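Prurkura Gallery Module
Progress Report to the Sarner Fund
Reporting period: second phase, ending in March

1. Purpose of this report

This report covers work carried out on the Prurkura gallery module during the second phase of the grant. It describes the state of the software, the results of testing with partner sites, the changes made to the work plan, and the work remaining before general release. Spending is reported separately on the Fund's standard form.

Prurkura is a photo gallery and file presentation module for small organizations that run their own websites. The grant supports three pieces of work: a new upload and import tool, a rewritten caption and album editor, and a permissions system that lets a site owner decide which groups may view, download or rearrange an album.

2. Summary of status

The upload tool is complete and in use at all 8 partner sites. The album editor is complete except for the printing option. The permissions system is working in the test version but has not been turned on for partners. One milestone, the conversion utility for older galleries, was missed and has been moved to the next phase with the Fund's agreement.
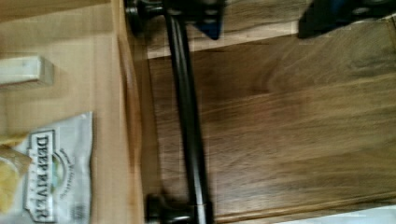

3. Upload and import

Under the previous version, files were uploaded one at a time through a form, and a failed upload had to be started again from the beginning. The new tool accepts a whole folder. If the connection drops, the upload resumes with the file that was interrupted, and a log is kept where the site owner can read it.

The limit for a single upload was set at 1,000 files. Two partner sites asked for a higher limit. We tested larger batches and found that thumbnail creation slowed the whole site for other visitors while the batch was being processed. The limit therefore stays in place for this release. Site owners with larger collections may queue several batches to run overnight, and the instructions have been revised to explain how.

Duplicate checking was added at the request of the Custer site, where several staff members upload from the same shared drive. The check compares file contents and ignores file names, so a renamed copy is still caught. It can be turned off for each album.

4. Album and caption editor

The editor now shows the album as visitors will see it. Captions are typed directly under each picture, and the order of pictures is changed by dragging or, for keyboard users, with the arrow keys. Captions may be placed under the picture, beside it, or hidden until selected. The choice is made once for the album and can be changed for a single picture.

The sample album supplied with each new installation has been replaced. The old samples were too small to show how the full-size view behaves on a modern screen.

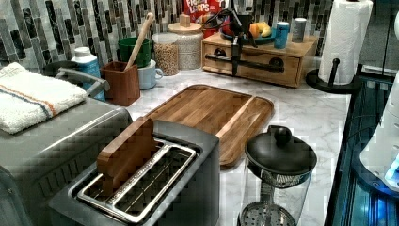 Kitchen counter with toaster, mosaic tile backsplash

Long captions were a frequent source of complaints in the first phase. Text was cut after a fixed number of characters, sometimes in the middle of a word. Captions now wrap to as many lines as they need in the single-picture view. In the grid view they are shortened at the end of a word, and the full text opens on selection.

The printing option, which produces a contact sheet with captions, works correctly for albums in which all pictures have the same shape. Mixed albums still produce uneven margins on letter-size paper. We expect to correct this early in the next phase.

5. Permissions

The permissions system is based on groups. A site owner creates a group, adds members, and assigns the group one of four levels for each album: no access, view, download, or edit. Albums inside other albums take the settings of the album that contains them unless the owner changes them.

An outside review of the permissions code was carried out by Seneviratne under the contract approved in the first phase. The review identified two faults. In the first, a thumbnail stored by the browser could remain visible after a member had been removed from a group. In the second, a direct link to a file continued to work after its album had been closed. Both have been corrected, and the reviewer has confirmed the corrections. We have chosen to run the test version for one more month before turning the system on at partner sites.

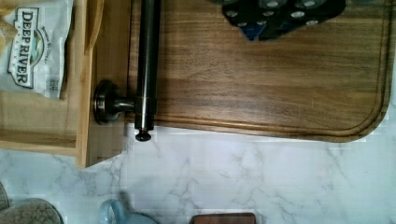

6. Testing and support

Partner sites submitted 147 reports through the support form during this phase. The largest group concerned the upload tool in its first weeks, and most of those were resolved by a single update to the way file names containing accents are handled. Requests for new features were recorded separately and will be considered when the release is complete.

Testing on phones and tablets was extended to older devices. The slide show runs acceptably on all of them with the transition effects turned off, and the module now turns the effects off by itself when it detects a slow device. Screen reader testing showed that the "next" and "previous" buttons were being announced without labels. Labels have been added in every language the module supports.

7. Changes to the work plan

The conversion utility was intended to move galleries from the previous version without loss of captions or picture order. Work began in November. Partner galleries proved to hold caption data in several different formats, some of them created by add-ons that are no longer maintained. The utility handles the two most common formats. Support for the others requires more time than the plan allowed, and it has been exchanged for the theme editor, which moves to the end of the project.

8. Work planned for the next phase

Completion of the contact sheet printing option
Permissions turned on at partner sites, beginning with Custer
Conversion utility, remaining caption formats
Revised installation guide and administrator manual
Release candidate made available to the general user list

No change to the total amount of the grant is requested. The project requests that the unspent part of the documentation budget be carried into the next phase, when the manual will be written.

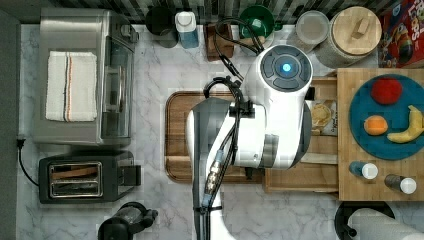
Submitted by the Project Manager
Prurkura Gallery Module

Copies of the test logs, the code review and the revised work plan are available to the Fund on request. The next report will be submitted at the close of the third phase.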